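Sterance brings back its brick-red lipstick

30th June

Sterance is returning its matte lipstick Siver to stores, having dropped it in April for what it called a lack of interest. The lack of interest then signed a petition — over 400 names.

"We heard you," said brand manager Petronella Sibiya, who heard them at $17 a tube, up 5 from the spring. The formula is unchanged. The cap is new.

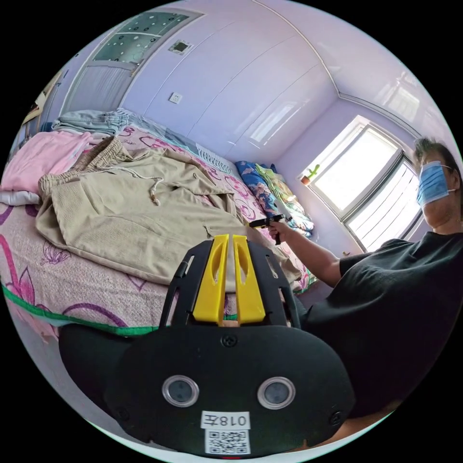
Also this week

Rival label Fedix has renamed all 17 of its nude shades. Three are now called Oat.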